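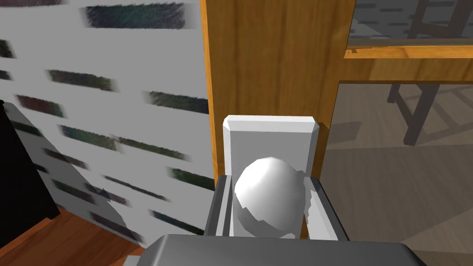

Unit 6: Evaluating a Commercial Manipulation Simulator
Course handout, Robot Systems Procurement and Test

Reading before the lecture: the Skuvia user guide, chapters 2 and 3, and the license summary on the course page. Bring the worksheet from Unit 5.

6.1 Purpose of the unit

The first five units dealt with hardware under review. This unit applies the same method to software. The product is Skuvia, a packaged simulation kit for household manipulation sold by Marnent. The kit has three parts: a physics engine with a renderer, a library of furnished rooms, and a set of parametric gripper models. It is offered by annual license. A buyer usually wants it for one of two jobs: generating training data for a grasping policy, or regression testing of a policy that already exists. The two jobs put different demands on the product and should be scored on separate sheets.

6.2 What is in the package

Room library. The version on the lab machines has 22 rooms. Each room is a single scene file with fixed architecture (walls, floor, posts, rails) and movable furniture. Wall and floor textures can be swapped at load time. Strongly patterned walls are included on purpose, as they are a harder background for segmentation than plain paint.

Object library. There are 109 graspable objects. Most are primitives or near-primitives: balls, blocks, cylinders, shallow dishes. Curved objects are stored as faceted meshes. The facet count is set per object and cannot be changed in the standard license.

Grippers. The default is a parallel two-finger model with box-shaped fingers. Finger length, pad friction and closing force are parameters. A camera may be attached to the wrist, in which case the palm and fingers take up part of every view. Policies trained on this view should not be compared with policies trained on a fixed room camera.

6.3 Contact between a faceted ball and flat fingers

An ideal sphere between two parallel plates has one contact point on each side. A faceted ball does not. Depending on its rotation, each plate meets a face, an edge or a vertex. A face contact can resist rotation about axes lying in the plane of the pad. A vertex contact cannot, unless the engine adds a torsional or rolling friction term.

Three results follow for the reviewer.

(a) Grasp stability depends on the starting rotation of the ball. A test that always loads the ball in the same pose measures one case only.

(b) Measured grip width varies with rotation. The spread is largest for coarse meshes.

(c) Raising pad friction hides the effect. Run the test at the vendor's default and again at half the default before drawing any conclusion.

Also check whether the collision mesh and the visual mesh are the same. In many products they differ, and a finger can appear to touch, or to pass slightly into, an object when the solver reports otherwise. Small fragments of geometry at the line where a finger meets an object should be noted in the log with the step number. They may come from mesh overlap or from the renderer's depth handling. The rendered view alone does not settle which, so export the contact list for the same step.

6.4 Obstacles near the grasp

In the standard task set, a second object may be placed just beyond the target. From a wrist camera the target and the fingers hide its lower part. A policy must then estimate clearance from an incomplete outline. For the review, record the following for each trial:

Distance from target center to nearest face of the obstacle, at load
Whether the obstacle moved during approach
Whether the obstacle moved during closing
Final finger gap
Contact count on each finger after settling

The kit's own log gives the first and the last two. Movement of the obstacle has to be computed from the pose file. A script is in the lab folder.

6.5 Lab procedure

Work in pairs on the Burwood cluster. Do not run jobs on the teaching machines.

1. Load the ball task with the default room and gripper.
2. Set the random seed to 915. Confirm that the first pose matches the reference file.
3. Run 2000 steps with the fingers closed and no arm motion. Save the pose file.
4. Repeat with half the default pad friction.
5. Repeat both runs with the ball rotated by the angles listed on the worksheet.
6. Plot the ball's drift relative to the palm against step number. Put all runs on one set of axes.
7. Add the rear block and repeat step 3 only.

If the pose in step 2 does not match, check the solver version first. The January update changed the order in which bodies are loaded, and old reference files no longer agree with it.

6.6 Scoring

Use the Lazaridis sheet, as in earlier units. Physics, rendering, documentation and support are each scored from 0 to 5. Do not average them. A buyer who needs regression tests can accept weak rendering but not a solver that gives different results from the same seed. For training data the priorities may be reversed, depending on how much randomization the buyer plans to apply.

Support is scored from the written ticket record only. Sales calls do not count.

6.7 Questions the vendor should be asked

Is the collision mesh available for inspection under the standard license?
Which friction model is used at the pads, and are torsional terms on by default?
Can the obstacle pose be added to the built-in log?
How long is each solver version kept available after an update?

Written answers from Marnent, where received, are filed with the worksheet. Unit 7 covers transfer of the same task to the bench gripper and uses the drift plots from step 6.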